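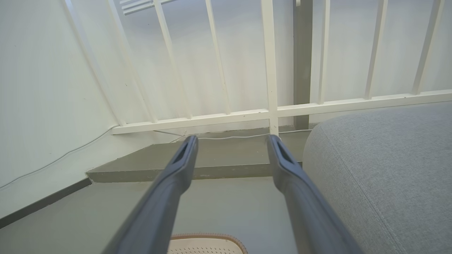 Railing at the step, white bars, thicker post in the middle.

Thread: laundry staging next to a railing — basket or no basket
Last updated 7/25/18

mfrerichs
Split-level room, white railing along the step. Clean laundry gets sorted on the lower floor. Baluster gap is 93 mm. Socks go through it. Options: mesh panel on the railing, or keep everything in a basket.

zacharias_g
Basket. Mesh collects lint and has to come off for cleaning. 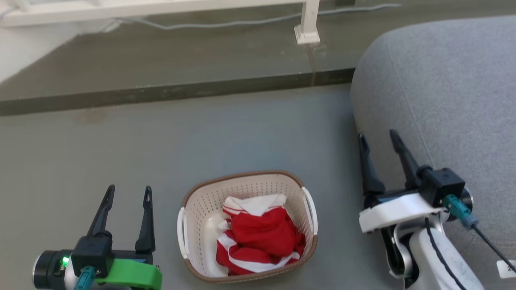

mfrerichs
Capacity is my concern with a basket. One load is some 60 liters before folding. The white one with the brown rim is mostly full with a single red and white striped garment bunched up in it. Perforated walls are fine for airflow. Handles on the short ends, so it carries lengthwise past the sofa.

albertina_v
Bunched is the problem. Fold first, then load. Same basket takes 9 shirts flat.

zacharias_g
Disagree. Folding on the floor means folding twice. Use 2 baskets, one per level.

mfrerichs
Second basket blocks the step. Checking the post before I rule out mesh.
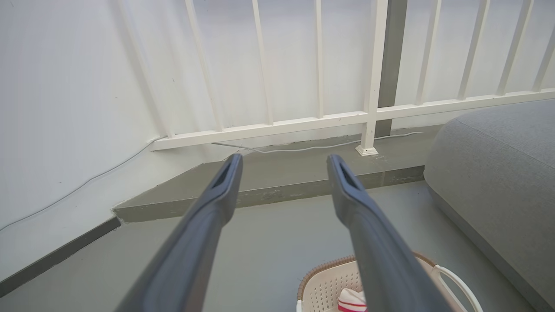 Fixing mesh to the post

Clip to the thicker square post, above the base plate. Do not drill the thin balusters. Keep ties off the gray cable on the wall.

Comments

R. Loureiro: Zip ties mark white paint. Use felt under them.

mmoreira: Went with the basket in August last year. No complaints.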